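Penry wide spatula, orange handle - four months in

Quick one as I've got a tray of flapjack to get out at half four. Bought this in February to replace a metal fish slice that had finally gone at the rivet. Been using it most days so think I can say something useful now.

Came from Kililmont, the kitchen shop by the bus station, not online. I'd gone in for a Cleretti one which everyone seems to rate but they only had it in the narrow size, and narrow is no good to me. I turn a lot of potato cakes. Needs to be wide. The Penry was hanging next to it, ten pounds, done.

First thing, it's long. Longer than you think when it's on the hook. Doesn't fit my utensil drawer unless it goes corner to corner and then the drawer catches. Lives in the jug by the hob now. If you haven't got a jug or a rail, measure first.

Blade is grey, wide and flat, with a bit of orange along one edge. Handle is orange, very orange. Didn't think I'd care either way but it's dead easy to spot in a full washing up bowl, so fair enough.

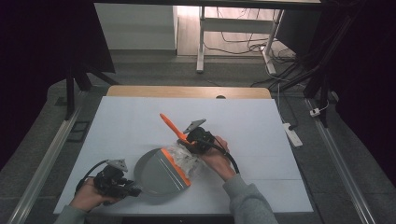 The Penry over a round grey dish, crumpled clear bag round the neck.

What it's good at. Potato cakes, fried eggs, fishcakes, anything floppy that wants holding up across its whole width. Getting the first square out of a traybake, normally the one that ends up in bits and gets eaten over the sink. Pancakes, yes, though there's a knack, you want to go in fast and low. Slow and it just shoves the pancake up the side of the pan.

What it's not good at. Small pans. I've got a little egg pan and the blade will hardly go in it, you end up coming at the egg from above like you're posting a letter. Also sausages. They roll off. Probably true of any flat one to be fair, use tongs.

Scraping. Mixed. It'll get the sticky bits off the bottom of a roasting tin if they've had a soak, won't shift anything properly burnt on. I wouldn't lean on it too hard. There's some give in the blade, more than my old metal one had, and the first week I kept thinking it'd fold with a full portion of lasagne on it. It hasn't. Bit of a wobble and then it settles. My sister has the Pundix one and that's stiffer, better for lasagne, but the front is so thick you can't get it under an egg without breaking the yolk. So pick which you eat more of I supose.

Cleaning. Goes in the dishwasher, top rack, lying down. Stood up in the cutlery basket it stops the arm going round and you get a whole load of dirty glasses, ask me how I know. By hand it's a quick wipe, except where the blade meets the neck, there's a corner there that hangs on to cheese. Old toothbrush sorts it. Has gone a tiny bit yellow near the front after a curry but you'd have to be looking for it.

Handle stays cool enough. I did leave it resting on the side of the frying pan while I answered the door and it was warm when I got back, not hot, no melting. Wouldn't make a habit of it. The grip is fine with wet hands, gets slippy with butter on them. There's a hole in the end for hanging on mine, but it's small and wouldn't go over my hooks. Had to put a loop of string through for the first few weeks before I gave up and went with the jug.

Camping. Took it away for a long weekend and it was too long for the cooking box, so it travelled down the side of the boot with the tent poles. Great over a camp stove though, keeps your knuckles well back from the spitting.

Price. Ten pounds is okay. The Cleretti was four more and half the width. Saw the Penry again last week and it was still the same price, they do a blue as well now.

Would I buy it again, yes, if this one snapped tommorow I'd go and get another. If you mostly do one egg in a small pan get something narrower.

4 out of 5. One off for the drawer.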